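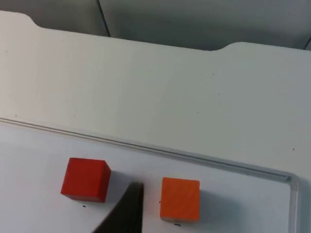 The Block Office of Pimiva was founded in 1695 to settle disputes over land, and it has continued to do so under every government the valley has had. Its method is set down in the Second Rule. Each household entering a dispute is given a cube of painted wood, and the cube speaks for the household until the matter is closed. In the case recorded in these pages, the upper farm at Dasto was given the red cube and the lower farm the orange, and the two were set out on the white tray with a gap between them, as the Rule requires of parties who are not on speaking terms. The gap stood for the orchard.

The orchard had belonged to both farms or to neither for 33 years. It held pear trees, a well with a broken cover, and a stone wall that each household had repaired on its own side. The upper farm submitted a deed. The lower farm submitted an older deed, in which the orchard was described as lying "beyond the Mujić bridge," a structure that had been carried off by a flood and rebuilt in another place. The Office accepted both documents and returned neither, in keeping with its custom.

Hearings were held in October, at seven in the morning, so that the parties could be home in time to feed their animals. Under the Fourth Rule, a household may not address the other household. It may address only the other household's cube. The elder of the lower farm spoke to the red cube for most of an hour. She informed it that its goats had been in her pears. She informed it that its grandfather had borrowed a ladder. The clerk wrote these statements down, and the clerk's record shows that the elder of the upper farm looked out of the window throughout, at the road to Cumosard, where it had begun to rain.

When his turn came, he did not speak about the goats. He told the orange cube that the well had been dug by two brothers, and that the cover had been broken since the night the younger one left. He said that he had always meant to mend it. The clerk asked whether this was offered as evidence. He replied that he did not know what it was offered as, and the clerk entered it under Other.

The Office withdrew to consider the matter. The Rules allow the red cube to be moved to the board during this period, and a ring to be drawn there to stand for the property, so that the members may see how far a claim has to travel. The members looked at the distance for a long time. A fine of 73 crowns for the goats was proposed, argued over, and set aside until spring.
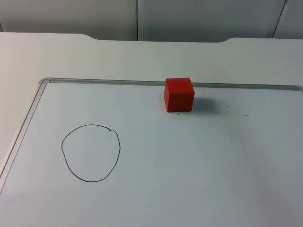
What happens to a cube when a dispute is closed? It is washed in plain water, dried, and returned to the cabinet, where it waits for the next household.

The decision was read to both parties before noon. The orchard was to be held in common, with the pears divided at harvest and the wall left as it stood. The cover of the well was to be mended by both households on the same day, using boards from each farm. The ladder, if it could be found, was to be brought along for the purpose.

The elder of the lower farm asked whether she was now permitted to speak to the elder of the upper farm directly. The clerk consulted the Rules, which run to 1000 pages and have no index, and reported that the hearing had ended and the question no longer fell to the Office. She thanked the clerk. Then she went out into the corridor, where her neighbor was putting on his coat, and asked him what time he wanted to start.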